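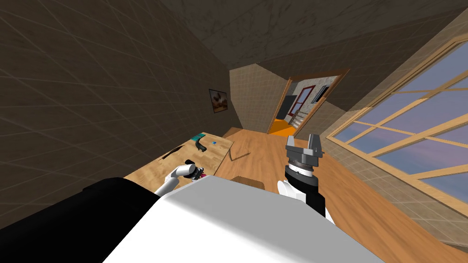 Sim render: H. Dubey / Altden bench group

Right gripper stops closing mid run, sim AND hardware
Forum > Manipulation > Faults and failures

hdubey
ok need eyes on this. Two-arm setup, tabletop pick, small stuff incl. a tiny blue cube. Right gripper gets the close command, starts to move, quits with a gap still between the fingers. No error. Arm carries on like it has the part. Left side never does it.
Happens on the real unit too, that's what bugs me. 8 times in 200 cycles on hardware. Sim is less often, didn't log it properly. Controller is the Vumer one, stock config except I raised the speed.
Thursday it did it with a real part half in the fingers and the part went across the room. Nobody hurt. Cell is locked out until I get this.

mamta_k
what did you raise speed to? and did you touch the timeout

hdubey
5x on close speed. Timeout untouched

mamta_k
so your stall check is probably tripping. It looks at effort over a window, you speed up the close, startup spike lands inside the window, controller thinks it's touching something. "Grasp ok." Arm leaves. Seen this exact thing on a Baudry cell.

bgarrido
Don't buy it. Same settings both sides? Then left should do it too. I'd be looking at the right wrist cable.

hdubey
same settings both sides yes

mamta_k
cable doesn't explain it in sim. there is no cable in sim

bgarrido
He said himself he didn't log the sim ones. Could be two different bugs that look alike. I lost a whole November to that once.

hdubey
fair. will log it

Assunta G.
Before anyone tunes anything - why is the arm allowed to move off on a grasp nobody checked? Finger position is right there. Commanded closed on a part you know the width of, fingers still wide, that's a fault. Stop the arm. Whether it's the window or the cable is the second question. A thrown part is a safety event and I'd want it written up as one.

bgarrido
Agree on the stop. Position check alone won't save you if the encoder is what's lying tho

Assunta G.
Then it catches most of them. Today it catches none.

trilok_l
other thing, the room camera view in your render is tilted like crazy. is that the real mount angle or is the base frame rotated in your scene file? if base is rotated gravity comes in sideways on one arm, effort baseline is off on that side only. would explain right but not left

hdubey
hm. its the head view I think, not a room cam. will check the base frame anyway

mamta_k
ooh that's decent actually. bad baseline + short window = right side trips first. but then the hardware has to have the wrong gravity vector too

hdubey
it loads the same file. ugh

hdubey
ok back. Base frame in the file has a roll on it that shouldnt be there, left over from an old Zoltance import. Fixed it. Put close speed back to stock too, so yes I changed two things at once, don't yell.
Ran 200 in sim, zero early stops, logged this time. Hardware still locked out.

bgarrido
I'm yelling. Put the speed back up and run it again or you don't know which one it was. And swap the wrist cable while it's down, takes 5 minutes

Assunta G.
And the position check?

hdubey
writing it now - arm holds if finger width is off at end of close. Not unlocking the cell without it. Speed rerun goes tonight, will post the log

trilok_l
post the roll value too pls, I have the same import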